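Ulari opens bookings for indoor growing workshops at Baidoo

January
By Kobina Ayaaba

Ulari, the indoor gardening supplier, is opening bookings for a new run of beginner workshops at its Baidoo growing room, and we'd love to see as many first-time growers there as we can squeeze in. Each session takes up to 40 people, and everyone goes home with a tray of seedlings, a bag of potting mix and (we hope) a good deal more confidence than they came with.

The workshops grew out of the questions we hear over the counter all through winter. People bring in a basil plant that's gone yellow at the bottom, or a tomato that has shot up tall and floppy on a kitchen windowsill, and they want to know which bottle to buy. Quite often the plant has had too much from a bottle already! A rich potting mix will feed a young plant for weeks, and adding a strong fertiliser on top can burn the leaf tips before the roots have had a chance to fill the pot.

So the first hour is all about soil, drainage and watering. We'll mix a batch by hand, talk about how much perlite is enough, and lift a few pots so that everybody gets to feel the difference between one that's ready for a drink and one that should be left alone for another day or two.

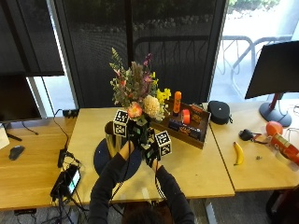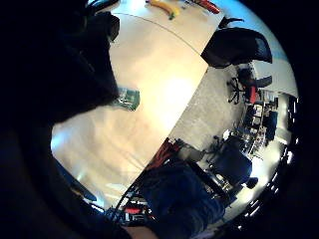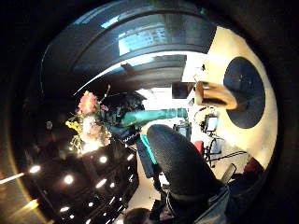 After a break for tea, the second hour moves on to light and feeding. Maltel, our lighting partner, is lending the room a set of its Prisolau lamps for the season, and the team will show how to hang a lamp, when to raise it and how to tell a stretched seedling from a healthy one. There will be time to talk about colour and brightness as well, though we promise to keep the sums to a minimum.

"I killed more chillies than I care to remember in my first year, and nearly all of them by fussing," said Kobina Ayaaba, who leads the growing room at Ulari. "I'd water them, feed them, move them to a different shelf, then water them again because they looked sad about being moved. If we can save a few people from doing the same, I'll be a very happy man."

There are nine sessions in the program, all starting at 10 am and finishing in time for lunch. Tickets are $46 and include all materials. Bookings can be made at the Ulari counter or by phone, and anyone with an ailing plant at home is most welcome to bring it along - please bag the pot first if you've spotted gnats or mites.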